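Skedwood Bedroom Folding, release 2: data card and fault notes

Please read the section on the jaw reading fault before you train on this data. The fault does not stop any episode from loading, and this is the reason it was missed for so long.

Summary

Skedwood is a set of demonstrations of cloth handling on beds. A person holds a gripper in the hand and folds, lifts or moves one cloth at a time. The set was recorded in four homes in and near Lund. Release 2 has 2,082 episodes. Each episode has the video, the hand-held gripper pose, the jaw opening in millimeters and a short text with the task.

The set is maintained by Lærke Vestergaard. The fault was found and the repair script was written by Elínborg Frandsen.

What is in an episode folder

video.mp4 — color video, with sound removed
pose.csv — position and rotation of the gripper, one row per video picture
jaw.csv — jaw opening as reported by the gripper
jaw_fixed.csv — jaw opening after repair, only in affected episodes
task.txt — one sentence in English, for example "pick up the folded cloth by the edge"
flags.json — quality flags, explained further down

All time stamps are in milliseconds from the start of the episode. The first row of pose.csv can be a little earlier than the first video picture. Please do not cut it away, the loader needs it for interpolation.

The jaw reading fault

In June we trained a small policy on release 1 and ran it on the Varken arm in our lab. The arm approached the cloth correctly, closed the jaws in the air above it, and then made a very clean lifting movement with nothing in the jaws. It did this again and again. We first suspected the camera calibration and we lost many days on that. The calibration was fine.

Elínborg then plotted the jaw opening against the video for a few episodes by hand. In the video the jaws reached the cloth and closed on it. In jaw.csv they were already closed 200 milliseconds before. The policy had learned exactly what we gave it.

The cause is in the Flenoto logger, which we wrote ourselves. When the gripper went to its power saving state between two episodes, the logger kept the old clock offset after the wake-up. The pose stream asked for a new offset, the jaw stream did not. So pose and video agree with each other, and only the jaw opening is early. The size of the error is the same in all affected episodes, and this made the repair simple once we understood it.

Pinch grasps on thin cloth suffer the most. The jaws must close at the edge of the fold, and a small time error puts the closing moment above the fabric.
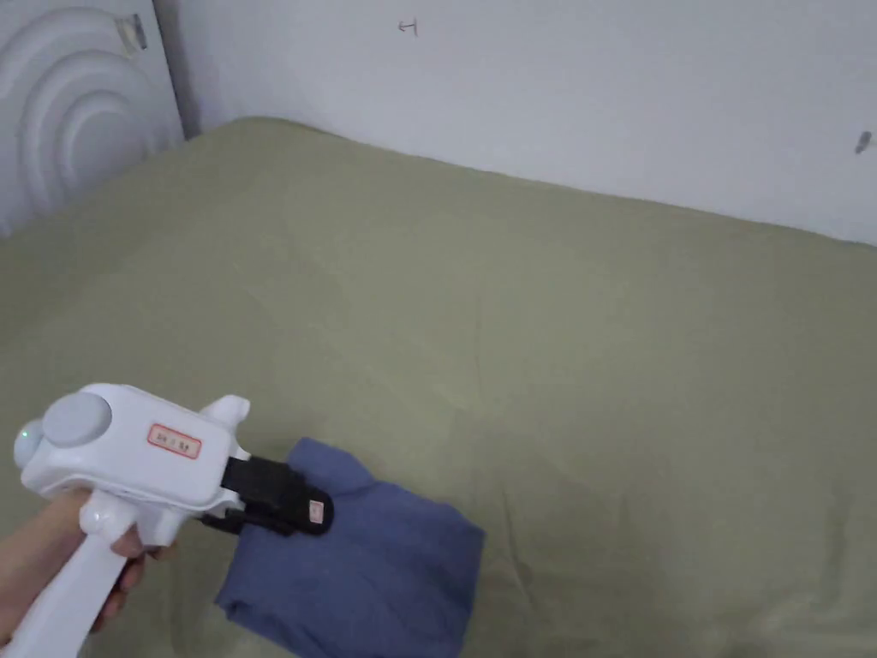
Pinch grasp at the edge of a folded blue cloth, hand-held gripper.

For thick items such as pillows the error has less effect, as the jaws close slowly and the contact lasts longer. We still recommend the repaired values for these too.

Which episodes are affected

Release 1: all episodes recorded after a pause long enough for power saving. Unfortunately the logger did not write down the pauses, so we had to find the episodes by comparing the jaw stream with the jaw position visible in the video.

Release 2: the same episodes are included, with jaw_fixed.csv added. The original jaw.csv is kept without change, so that results on release 1 can be reproduced.

For 27 episodes we could not decide. In these the hand or the cloth hides the jaws at the moment of closing. They have the flag "jaw_unknown" and they are left out of the default split. If you use them, use only the pose and the video.

Flags

jaw_ok: checked against video, no shift found
jaw_shifted: shift found, use jaw_fixed.csv
jaw_unknown: could not be checked
pose_gap: the tracking was lost for a short moment and the values were interpolated
regrasp: the person let go and grasped again in the same episode

An episode can have more than one flag. The regrasp flag is not a fault. We added it because some users asked to filter on it.

Safety note for users of models trained on release 1

An arm that closes too early can also open too early. In one run the Varken arm released the cloth while it was still moving sideways over the bed frame, and the cloth fell over the elbow joint. The next motion pulled the fabric into the gap and the arm went to protective stop. Nothing was damaged and no person was near. But please do not run a release 1 model on hardware close to people, also not at low speed. Train again with the repaired values first, and keep the emergency stop in your hand during the first runs.

How to apply the repair to your own copy

1. Download repair_jaw.py and the list shifted_episodes.txt.
2. Run the script on the root folder of the dataset. It writes jaw_fixed.csv next to jaw.csv and does not touch any other file.
3. Set use_fixed_jaw to true in the loader configuration. The default is still false in old configuration files, so check this even if you updated the loader.
4. Delete your cached normalization values. They include the jaw stream and are not computed again automatically.

Do not run the script on data recorded with the new logger. It looks only at the episode list and will shift good values if the names are the same.

Known limits

The shift was estimated from video, so an error of one video picture is possible. Fitted sheets are not included as objects, only as the surface on the bed. We have almost no left-handed episodes. The task sentences were written by two persons and the style is not the same — one of us writes "cloth" for everything, the other one writes "towel" or "shirt".

Changes

14/07/2025: release 2, jaw_fixed.csv and the flags jaw_ok, jaw_shifted and jaw_unknown added, data card rewritten.

Open points

Test for clock offset at the start of every episode in Flenoto (written, not merged).
Second check of the jaw_unknown episodes by another person.
Loader should give a warning when jaw_shifted is set and use_fixed_jaw is false.

If you find an episode where the jaw opening and the video do not agree, please open an issue with the episode name and the time stamp. A plot is welcome but not needed.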